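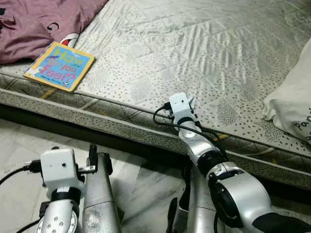

Jundex home tidying trial
Second progress report to the Amegashie fund
4/4/21

Period covered
This report covers the work since January, when the two-arm rig was moved into the flat at Doststead. The grant asked us to compare two grippers on ordinary household items at floor and bed height, and to say which one should go forward to the longer trial.

Work done
Both arms now carry the white gripper modules. We have logged 782 pick attempts, 200 of them on books and the rest on clothing, bedding and small toys. The low mattress has been the main work surface. It is soft, it gives under load and its cover is shiny in places, so it tests the grippers and the cameras together.

Grippers
We compared the Ernik gripper with our own earlier design. On clothing there was little between them. Either will lift a crumpled garment if it closes on a fold, and either will miss if it comes down on a flat part.

Thin, flat things are harder. A children's board book lying on quilting leaves very little edge to hold. The Ernik fingers did better here when the arm came in low and pressed the padding down beside the book before closing. Our own gripper tended to push the book along. Paperbacks gave trouble with both, mostly from covers bending.

Cameras
Glare from the mattress cover still upsets the depth reading, mainly in the afternoon. Moving the lamp helped a little. A second camera angle helped more, but it slows each attempt and we have not yet decided whether to keep it.

Problems
We lost 13 working days to a faulty wrist joint on the right arm. The part has been replaced and the arm recalibrated. Cable slack near the grippers also needs attention. A loop can drag over the edge of the mattress when an arm reaches forward, and we plan to fit clips along the forearm.

Spending
Spending is within budget apart from the replacement joint, which came to over £200 and was met from the repairs line.

Next period
Fit the cable clips and repeat the book tests with both grippers. Decide on the second camera. Start folding trials with small towels. We would like to keep the flat for one further month and will send a separate request for this.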